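**Asside RL-2 Radar Level Gauge for Reservoirs and Spillways**

The RL-2 is a non-contact water level gauge for dams, diversion weirs and intake towers. It measures the distance from a fixed mounting point to the water surface and converts it to a level against the site datum. It has no float, no stilling well and no moving parts. The gauge is supplied as a single sealed head with a mounting bracket, 50 feet of cable and a surge protector.

The unit replaces the RL-1. Brackets drilled for the RL-1 fit without modification, but the cable connector has changed and old cables can't be reused.

## Where it is used

Most units go on reservoirs during first filling, when the operator has to report level at fixed intervals and the water is rising across a range that staff gauges cover badly. The same head stays in place for normal operation. Other common positions are:

- upstream of spillway gates, on the pier or bridge deck
- tailwater channels below the powerhouse
- trash rack differential, using one head on each side of the rack
- river stations downstream, where release volumes have to be confirmed

The RL-2 shouldn't be used inside pipes or in closed shafts narrower than the beam at the lowest expected water level. The Asside PL submersible probe is the correct choice there.

## Mounting

Mount the head on a rigid arm with the face level. A tilt of more than 2 degrees produces a reading that is long by an amount that grows with distance, and the firmware doesn't correct for it. A bubble level is molded into the top of the housing. Check it again after the bracket bolts have been torqued.

Keep the beam clear of ladders, gate guides and concrete ledges. Where a fixed object can't be avoided, record it as a false echo during commissioning, with the water at or near its lowest level. Up to 31 false echoes can be stored. Objects that move, such as hoist chains, can't be masked and have to be kept out of the beam.

Steel walkways over moving water carry vibration from the gates. This shows up as scatter in the one-second readings and has little effect on the averaged value. If the averaged value is affected as well, move the head to the concrete. 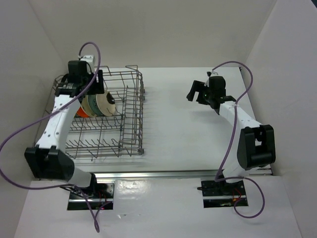 **Does the gauge need to be recalibrated after the reservoir has been drawn down?**

Recalibration is only needed if the head or its bracket has been moved. The datum offset is stored in the head and is kept through power loss. After a long drawdown, compare one reading with the staff gauge and enter the difference in the station log. If the difference is greater than the staff gauge graduation, check the level of the head before changing the offset.

## Outputs and data

The head has one analog current output and one serial output. Both are live at the same time. The analog output is normally wired to the gate controller and the serial output to the logger.

Readings are taken once a second. The reported level is an average over a period set by the user. For reservoirs with long open fetch, wind waves make a short average useless, and a period of several minutes is normal. Gate control loops need a shorter one. The two outputs can be set to different periods.

The Kenumero logger is the standard companion unit. It stores the averaged level, the signal strength and the supply voltage, and it sends them by radio or satellite modem. Level alarms can be set on rise rate as well as on absolute level. Loggers from other makers will work if they accept the serial format listed in the manual. The Parsons panel display shows level locally and takes its power from the analog loop.

## Power

Supply is low-voltage DC. A single solar panel and battery of the size sold in the Mukow station kit will run one head and one logger. Two heads on one kit are possible with the sleep mode switched on, which stops the one-second readings between reports. Rise rate alarms aren't available in sleep mode.

## Maintenance

Wipe the face of the head at each station visit. Spider webs and dust have little effect. Ice on the face does, and stations that freeze should be fitted with the optional hood. The desiccant plug turns from blue to pink when spent and should be replaced in dry weather with the power off.

## Ordering

| Part | Contents |
|---|---|
| RL-2 | Head, bracket, cable, surge protector |
| RL-2H | As above, with hood |
| RL-2D | Matched pair for trash rack differential |
| RL-2C | Replacement cable |
| RL-2P | Desiccant plugs, pack of 2 |

Orders received by noon on Friday are packed the following week. Hooded units are built to order and take longer in December. State the lowest and highest expected water levels, measured down from the mounting point, so that the range can be set before shipping.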